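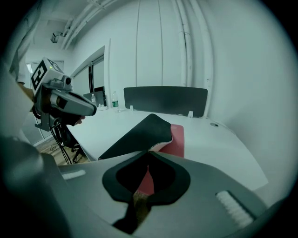

3.2 Set-up and care of the hand-held pair

The collection station at Wadero consists of one desk and one pair of hand-held grippers, which we call the Jakel pair. The two grippers are used together by one person, and both record at the same time. In this section we describe how the pair was prepared before each session, which parts needed service, and what we changed after the first repairs. The robot cell that later executes the learned motions is described in Section 4.

Each gripper has a grey housing with two fingers at the front and a wide-angle camera looking over them. A cube with printed square codes is fixed on top, and its pose is estimated by the tracking software Bovasus. The camera must see the fingertips in every position of the trigger, and it should also see the other gripper during most of a two-handed task. Figure 3 gives the view from one camera of the pair: the fingers hold a soft black pad which bends upward from the grip, and the other gripper is at the left with its cube and a small green light on the upper edge of the cube. We consider such a view sufficient for tracking when one full face of the cube can be read. If the hands come very near to each other, the cube may go out of the image, and then the position is taken only from the inertial sensor for a short time.

The set-up before a session takes four steps. First the lens is cleaned with a dry cloth. Then both fingers are closed and opened five times, and the recorded opening width is compared with the value stored from calibration. After this the operator turns each gripper slowly in front of the other one until every face of both cubes has been read. The last step is a short test recording, which is played back before the real work begins. We tried to leave out the test recording in September in order to save time, but two sessions were lost in this way -- in both cases one cable was not fully pushed in -- and we returned to the complete procedure.

The finger pads are the part which wears most. Thin objects such as cloth, paper and mouse pads are gripped with high force, and the surface of the pad becomes smooth at the tip. On a smooth pad the material slides out slowly during lifting. The operator normally corrects this without thinking, and therefore the wear is hard to notice from the success rate alone. We found it more useful to look at the finger width: when it decreased during a hold, the pad was inspected. In the first period the pads were replaced after 2000 grasps, and later after 800. The new pads are glued by the two ends only, so the old ones can be removed with a flat tool and the finger itself is not damaged.

Cables were the second cause of repair. They leave the gripper from beneath and hang down in loose strands, as can also be seen in Figure 3. This arrangement leaves the wrist free, but the weight of the bundle pulls at the connector each time the arm is raised. After 700 recordings the connector of the left gripper gave short interruptions. We replaced it by a type with a locking ring and added a clip inside the housing which takes the load. A shorter cable was also tested, and it was refused by the operators, who could not reach the far side of the desk with it.

The codes on the cubes need little care. Finger marks on the black fields cause reflections under the ceiling light, and they are wiped off together with the lens. A cube that was removed for any reason has to be calibrated again, even if it is mounted with the same screws. In our measurements the error after remounting was large enough to disturb the alignment of the two hands in folding tasks.

One complete check of the pair, with new pads and a new calibration, takes 40 minutes. It is written in the station log with the number of grasps since the last one. The log has been kept in its present form since October 17, 2020, and recordings made before this date are not used for the wear results in Section 5. The same forms were later used at the Ebihara station, where the grippers are of the same build but the desk is lower -- a difference that affected only the cable length.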